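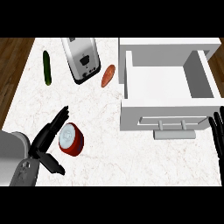

Kitchen task in simulation: both arms, drawer open, left gripper at the red bowl.

Daltach kitchen handling project - progress note and equipment plan
To: Wilma Cruickshank
From: Svitlana Kravets
November 25, 2020

Wilma, short one this time, Henrik needs the cost sheet back before he can raise any orders. Main points first, money after.

Where we are

Simulated kitchen is up and usable. Marble worktop, toaster, some veg, the bowl, and a white cabinet with a pull-out drawer. Two arms working from the near side. Bo-ram rebuilt the drawer because the old handle was too close to the front and the fingers kept clipping into it. New one is a plain bar on two posts. Much better behaved.

Bowl pick-up with the left arm: 67 per cent over the last full set of runs. Was well under half in the spring. Most of the failures are the bowl sliding away before the fingers close, so partly a friction setting and partly us. Bo-ram thinks there's more to come from slowing the last bit of the approach.

Drawer opening is further behind. Works when the cabinet is square to the arm, falls over when we turn it. No number worth giving you yet.

Putting things into the drawer: started, not reported on here.

What we want to buy

Still nothing real on the bench, as agreed. The plan was to hold off on hardware until the simulation told us what we needed, and it has told us a fair bit. List as it stands:

Two arms, matched pair. Quotes in from Olo and Fuchs. Fuchs is dearer but includes the mounting plates and a service visit. Olo wants those as extras and hasn't put a price on the visit, so the two totals can't be compared yet. I'd lean Fuchs, Henrik leans Olo. We'll send you one recommendation, not two.

Grippers. Long two-finger type to match what we've been simulating. Emov can supply, lead time 5 weeks. We'd like a spare set of fingers in the same order, they will get bent.

Worktop and cabinet. Cheap. Real stone is heavy and we don't need it, a laminate offcut with a similar finish will do for first tests. Drawer unit can be flat-pack provided the handle sticks out far enough - Bo-ram has the clearance measured.

Computing. One more machine for the simulation runs, 4,000 pounds. This is the only item I'd ask you to release now. The current machine is tied up overnight most nights and the drawer work is queuing behind the bowl work. Everything else can wait for the spring decision.

Not on the list: a moving base, cameras on the wrists. Both were in the first draft of the budget. Rosemarie took them out after going through the tasks with us and I agree with her. If the wrist cameras come back it will be next year's money.

Budget position

Staff costs on plan. Travel almost unspent for obvious reasons, and I'd like to ask formally whether that line can be moved to equipment. It would cover the computer with a bit left over. Rosemarie says the grant terms allow it with your written ok, an email is enough.

Maintenance was missing from the original bid altogether. My mistake. We now think a yearly service contract on the arms is needed from the second year, and both suppliers have been asked to quote for it seperately so it doesn't get lost in the purchase price.

Risks

Delivery. Neither arm supplier will hold a date at the moment. If we order in March we have to assume some slippage and keep the team busy in simulation meanwhile, which is fine for Bo-ram but less so for Henrik who is down for the bench build.

Room. Power supply in the lab needs checking before arms go in. Estates have the request, no answer so far.

Simulated friction. What the bowl does on our marble may not be what a bowl does on a real top. We won't know untill we try it, so the first bench weeks are down as re-tuning and no results are promised from them.

Next 4 weeks

Drawer opening with the cabinet turned. Slower approach on the bowl, re-run the full set. Chase Olo for the missing prices. Henrik to draw the bench layout to scale so we know the arms' reach covers both the bowl side and the drawer side.

Needed from you: yes or no on the computer, yes or no on moving the travel money. Cost sheet is in the shared folder, second tab, ignore the first tab it's the old one.

Svitlana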